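Notebook, equipment planning, bottle handling cell
29 January 2019

Picking up from the last entry. The question is still whether we buy one arm with a good gripper or two cheaper arms with simple ones. I have the Tadeck quote back now. The single gripper is 2,938 before shipping, and that is without the mounting plate or the spare finger pads. Jirkus has not answered yet. I'll give them until the end of the week and then plan without them.

Task list for the budget is the short one we agreed on: pick up a full bottle by the cap, stand it somewhere else, set two bottles next to each other, lay one down and stand it up again. No opening and no pouring in the first round. If we let pouring in, we need a drip tray and covers for the joints, and that money isn't there.
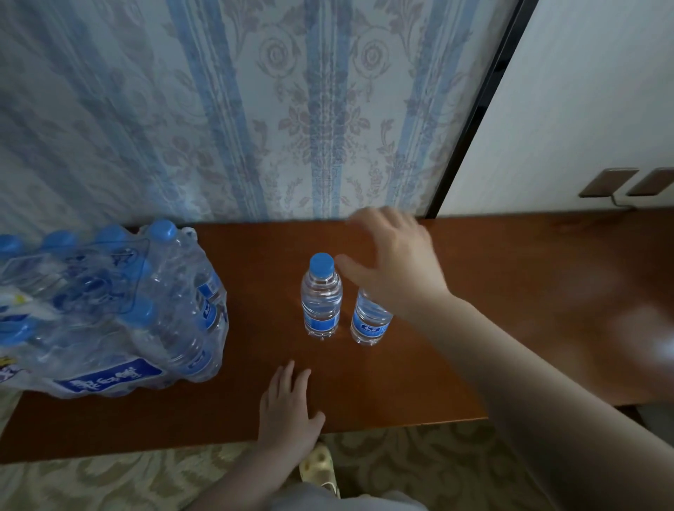
Payload first. The bottles themselves are not the problem, every arm on the list can carry one. What eats the margin is the gripper plus the wrist camera plus the cable bundle. Ruangrit's small arm looks fine on paper until you add those up, and then it is running near its limit with the elbow out. I would cross it off, or keep it only as the second arm that steadies things.

Reach is the other one. I marked out the work area with tape on the bench here and had to redo it twice. The far corner is the trouble. If the base sits at the front edge, the arm has to stretch nearly straight to get there, and it has to come over whatever is standing in the middle. A riser would help. Wodlow sells one for 296, or we weld our own from the leftover box section. Leaning toward our own. 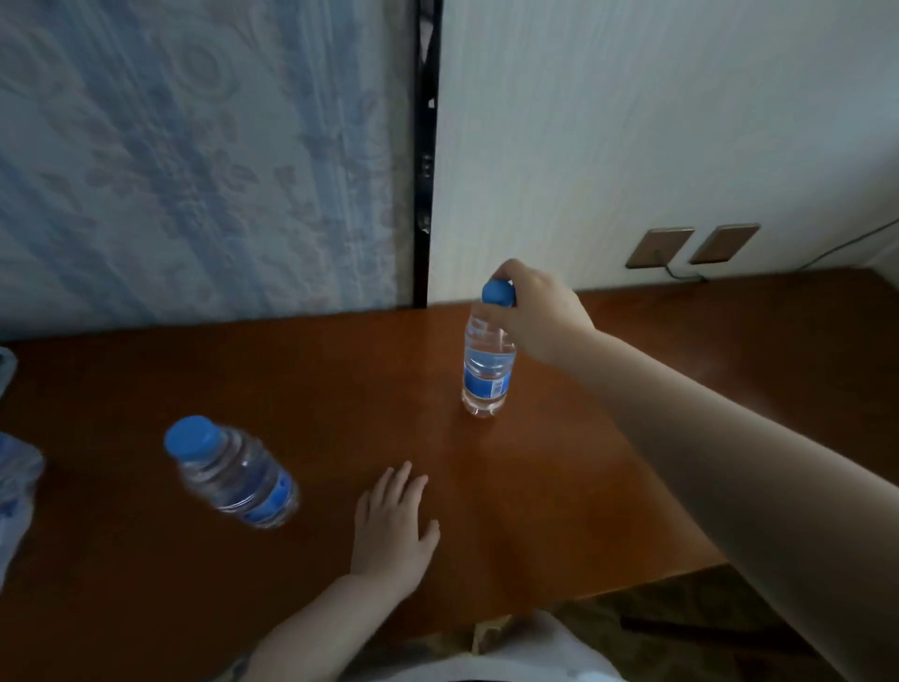 Gripper opening needs to be settled before anyone signs anything. The Tadeck fingers come in two widths and the narrow set is included in the price. For a top grasp the narrow set should do, because the hand only has to close on something the size of that blue cap, with the bottle upright. For a bottle that is tilted over, the fingers have to go around the body, and that means the wide set. Wide set is extra and has a lead time of 27 days. So either we order both at once or we drop the lay-down task from round one. I don't want to drop it, it's the one we get asked for most.

Also to put on the sheet, so it doesn't get forgotten again:
Emergency stop with a long enough cable.
Rubber feet or clamps for the table.
Power strip, the fused kind.
Finger pads, 3 sets. They wear out on the ridges.
One day of electrician time.

The one-arm-or-two question comes down to how often the second hand matters. A lot of the time it would just be parked on the table. Two arms also means two controllers, and the software license is per controller. My draft has one good arm now and a line for the second in June if there is anything left. 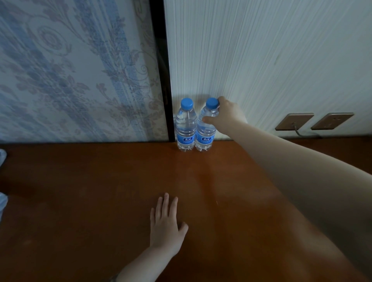
Jaruwan Chaiyaporn read the draft and disagrees with the June line. Her view is that money left for June never survives until June, and that we should ask for both arms now and let them cut one. She also thinks the riser should be bought, since our welding time isn't free even if we never bill it. Fair on the riser. I've put Wodlow back in.

On the second arm I'm not convinced. If the request goes in too high it may come back with the gripper cut instead, and a good arm with a poor gripper is the worst of the options. Will write it up both ways, one page each – same task list, same spares, only the arm lines different.

Jaruwan Jaidee has the old purchase sheet with the shipping costs on it. Need that before I can put a total at the bottom.

Open:
Jirkus quote.
Does the wrist camera bracket fit the Tadeck flange, or do we need an adapter?
Price for the wide fingers if ordered together with the gripper.
Ask whether the license can be moved from one controller to another.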